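4.3 Checking the Scene Before a Planning Run

1. Start the Sukedness planner and load the cabinet scene.
2. Set the planning limit to 600 iterations – the default of 100 is too low for drawer tasks.
3. Confirm that the can stands upright inside the open-topped cabinet and that the drawer handle is in view. 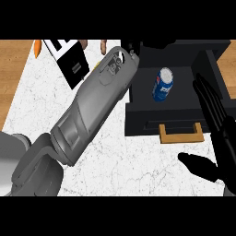 4. Select Plan, then Preview.

Caution: Do not send a path to the arm until Preview has finished. Jostard accepts no liability for unchecked paths.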